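Nettle rinse

Nettle rinse is a homemade hair wash made by steeping the leaves of the stinging nettle in hot water, letting the liquid cool, and pouring it over the scalp after shampooing.

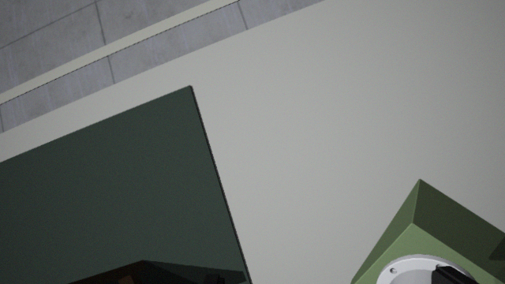 According to one reader of the Nillon household guide, a rinse ought never to be left on overnight, as it leaves the pillowcase green and the hair smelling like a wet hedge, and ten minutes is plenty for anybody. Most of the older recipes would agree with that, though a few stubborn ones from the Uchida valley do call for a full night under a cotton cap.

Preparation

The usual method is a simple one, and it has hardly changed over the years. Two good handfuls of young leaves, picked with gloves on, go into a pot with about 400 milliliters of water that has just come off the boil. The pot is covered and left until the water turns a deep brownish green – half an hour or so – and then everything is strained through a cloth. Many people add a spoonful of cider vinegar at this point, which cuts the grassy smell and helps the hair feel smooth. The rinse keeps for two or three days in the refrigerator.

Dried leaves work too, and they are a good deal kinder to the fingers. The herb growers at Vikoler sell them by the bag each August, when the second cutting comes in.

Uses and claims

Fans of the rinse say that it calms an itchy scalp, adds shine to dark hair and slows down shedding. The shine is the claim heard most often. There is little firm evidence that it brings back hair already lost, and sudden or patchy hair loss is a matter for a doctor. People with sensitive skin are usually told to try a few drops on the inside of the arm first. Very light hair may pick up a faint tint, though this washes out.

See also: Rosemary water; Vinegar rinse; Cistia herb soap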